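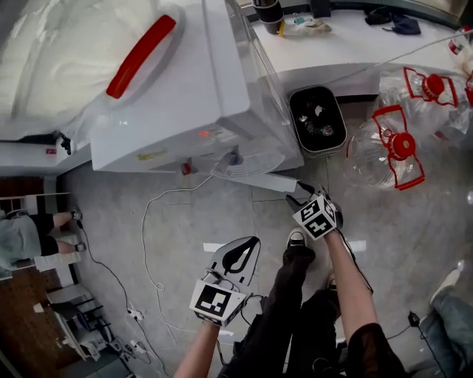

Progress report to the Rodari Fund, second period
Plaltport College robotics club, household tasks project

Work since the last report

Students have moved from bench exercises to collecting demonstrations with the hand-held grippers, one in each hand. In this period they recorded 291 demonstrations, of which 258 passed checking and went into the training set. The other 33 were rejected, mostly for lost marker tracking when one gripper passed in front of the other. Shorter cables would help and we have asked Grikonar for a price.

The tasks so far are picking up wrappers, moving small items along a counter and folding a cloth in half. Opening a freezer lid was added in March at the students' request. It is harder than the others and we have kept it out of the figures above until the group agrees on a starting position.

Sessions last 60 minutes. Students take turns recording and checking, and each new member does a calibration run before their first recording counts.

Spending

We have spent 3,775 pounds to date. The largest item was the second pair of grippers, followed by storage drives. Travel has not been touched and we would like to move it to spare parts, if the Fund agrees.

Problems

Training on the college computers is slow and two runs stopped overnight without saving. The Athanasiadis lab has offered us time on its machine, starting next term. Cloth folding still fails more often than it works when the cloth starts crumpled.

Next period

Finish the freezer task, retrain on the full set and prepare for the Plaltport schools day. A short written guide for new members is half done and will be sent with the next report.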